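The Slow Fruit: an Autumn with Quinces

11 Dec 2021

Have you ever bought a fruit only because of its smell? This is how I came to the quince. In my first October in Drelcombe I passed a table in front of a garden gate, with a bowl of yellow fruit and a tin for the money. The smell reached me before I could read the card. I bought two, put them on the kitchen shelf and for a week I did not dare to cut them.

A raw quince is hard and sour, and it makes the mouth dry like very strong tea. Many people try it once in this way and never again. After long and gentle cooking it becomes soft and sweet, and the pale flesh turns pink or even dark red. How deep the colour becomes depends on the variety, on the ripeness and on your patience at the stove.

The table belonged to Marcelle Poulain, who has grown quinces in the village for 18 years. Her oldest tree is called Restano, a name she got from the man who sold it to her. The Callberg nursery still offers it, but she says that theirs has smaller leaves and she does not believe it is the same tree. I have looked at both and I would not like to judge.

Her trees stand at the bottom of the garden, where the ground stays moist in summer. Quinces like this. They do not need a second tree for pollination in most cases, so one is enough for a small garden. They flower late in spring, one large flower at the end of each short shoot, and a warm wall helps the fruit to ripen in cooler places. She prunes very little. In winter she takes out the dead wood and whatever crosses in the middle, and then leaves the tree in peace. Leaf blight comes in wet years. She rakes up the fallen leaves and takes them away from the garden, and she told me quite strictly that they must not go on the compost.

Picking is done as late as possible, but before the first hard frost. The fruit should be yellow all over and come away easily when you lift it. The grey down on the skin rubs off with a dry cloth. Lay the fruit on a tray so that they do not touch, and keep them away from apples and pears, which take on the smell very quickly. I once lost a whole box of good apples in this manner, or at least my husband refused to eat them.

For cutting you need a heavy knife and a steady board. I use an old Charpentier knife which I was given at my wedding, and I cut the quince first in half and then lay it on the flat side. The core is like wood. Keep it, together with the skin and the pips, tie everything in a piece of muslin and cook it with the fruit, for there is a lot of pectin in it. Take the bag out before you serve.

My usual recipe is the simplest one. For 487 grams of prepared fruit (this was what remained of my first two quinces, and I have never changed the number) I take 200 grams of sugar, half a lemon and enough water to cover. It goes in a covered dish in a low oven for the whole afternoon. We eat it with thick yoghurt, or cold next to roast pork. What is left of the syrup I keep in a jar in the fridge, and a spoonful of it in hot water is very good for a grey evening.

Marcelle makes paste also, as her mother did. She stirs it in a deep pan with a long spoon, because it spits, and dries it in shallow tins lined with paper. It keeps until spring if it is well wrapped.

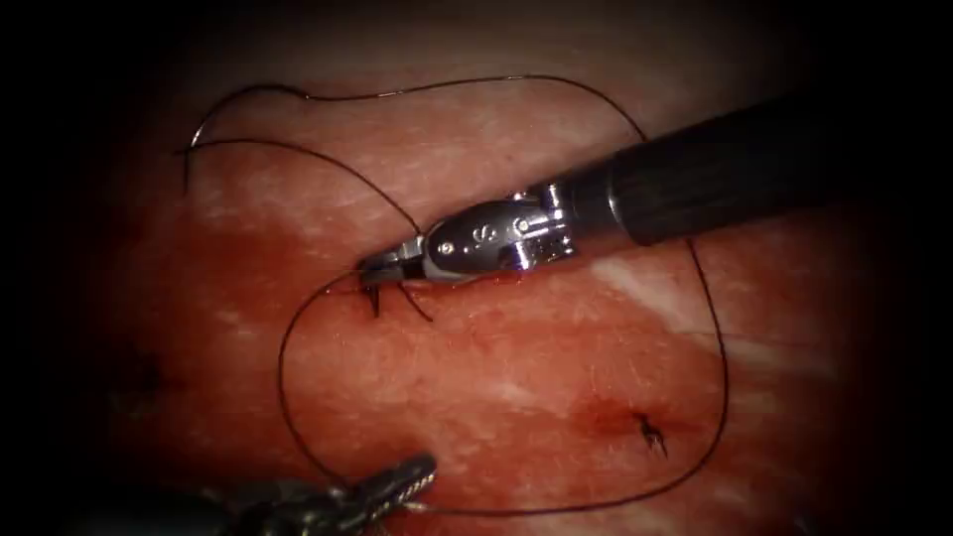 Dried quince is the last thing I learned from her, and I am still not good at it. The slices are cooked for a few minutes first, then drained and put on a thread with a blunt needle, with a knot after each one so that they hang apart. My thread was always in a tangle by the fourth slice. The trick is in where you hold it: take the thread just above the knot, as the little dark jaws hold the black suture close over its tied stitch, and let the long rest of it lie in a wide, loose loop where it likes. Hang the string above a radiator or in a warm cupboard and turn the slices every day. They are ready when they bend like leather and do not stick to the fingers, and mine are now in a paper bag behind the flour.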